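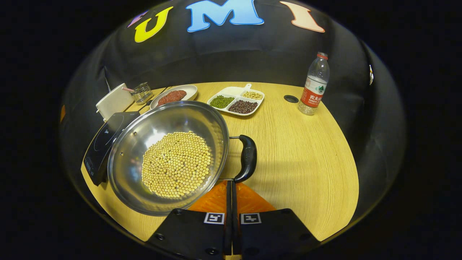

Dry soybeans in a stainless steel wok

Niven Conda

The Niven Conda was an open two-seat sports racing car built by Niven, a small British constructor based in Stollville. It was designed by Rhonda Morin and raced mainly in national events for cars with engines of up to two litres. Two cars were completed.

Design

Niven had previously built single-seaters, and the Conda used a good deal of their front suspension. The chassis was a steel spaceframe with riveted alloy panels around the cockpit and fuel tanks. Morin wanted a lower nose than the single-seater radiator would allow, so the cooling was moved to the sides, with a duct ahead of each rear wheel. The bodywork was glass fibre and came off in two main sections.

Power came from a four-cylinder engine of 1,912 cc, mounted behind the driver and tilted to one side to clear the rear deck. It drove through a five-speed gearbox. The first car weighed 656 kg with oil and water but without fuel, more than Niven had planned. Most of the excess was in the body, and the panels for the second car were laid up more thinly.

Racing history

The first Conda made its debut at Skundholm, a tight circuit with a lap of 2,574 metres. It qualified in the middle of the grid and retired with a broken gear linkage, a fault that came back several times that season. Larger side ducts were fitted after the engine overheated at the next meeting.

The second car was ready the following January and had a wider rear track and a full-width tail wing. It was the more successful of the pair -- it won its class on the return to Skundholm and finished on the class podium at three other meetings. On faster circuits it was short of straight-line speed, and drivers complained of heavy steering in long corners.

Niven stopped work on the Conda when the class rules changed to require a production engine block. A revised version was drawn but not built.

Surviving cars

Chassis one was broken up for spares after an accident in testing. Chassis two passed through several private owners and was converted for hill climbs, with a shorter tail and smaller tanks. It has since been returned to circuit form with new bodywork taken from the original moulds.

See also
Skundholm circuit
Niven single-seaters

Page last edited 5 February 2021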